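Putting Things Away

I got to the robotics club at Tremeren at four in the afternoon, and I could hear the argument from the stairs. Zinhle Nel wanted to start with the drawer. Dehua Guo wanted to start with the sliding door. They'd been having this fight since May, apparently, and both of them waved me over to take sides before I'd even put my bag down.

I used to coach a high school team myself, back when we built little wheeled things that bumped into walls, so I figured I'd know my way around. I did not! The club is getting ready for a student contest called the Wudent Cup, and the task this year is housework. The arm has to open things, put objects where they belong and close up again. My kids at home can't manage that, and I've been working on them a lot longer.

Lakmal Rathnayake, who teaches physics and runs the club, told me the first two weeks were pure misery. The students wrote their own code for finding the handles, and the gripper kept closing on air a finger's width too early. "They wanted a new arm," he said. "I told them to go measure the drawer again." 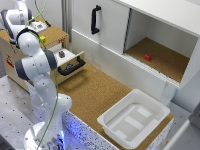

The blocks are the fun part. They're small, so a tiny error in where the gripper thinks it is turns into a big miss, and a sliding door is a nasty customer because it has to be pulled sideways, dead straight, or the handle slips right out of the fingers. Drawers are kinder. You grab, you back up, you hope. (Zinhle's whole case for going first with the drawer, and I have to say she won me over.)

Shengli Tian keeps the log. He's a quiet kid with a spreadsheet of 2,000 practice runs, and he scrolled through it for me with real pride, stopping at the ugly ones. One long stretch of failures was marked only "Dehua's idea." Dehua says the idea was sound and the timing was bad.

They call their program Meng, and it's on version 3 now. The goal is 3,000 runs before the contest, which means a lot of late afternoons and a lot of vending machine dinners. Vichien Rattanakul, the youngest in the club, has the job of resetting the blocks between runs, and he's gotten so fast at it that the others now complain the code is the slow part.

I stayed until almost seven. They'd agreed on the drawer by then - for that night, anyway - and Dehua was already at the whiteboard drawing a sliding door.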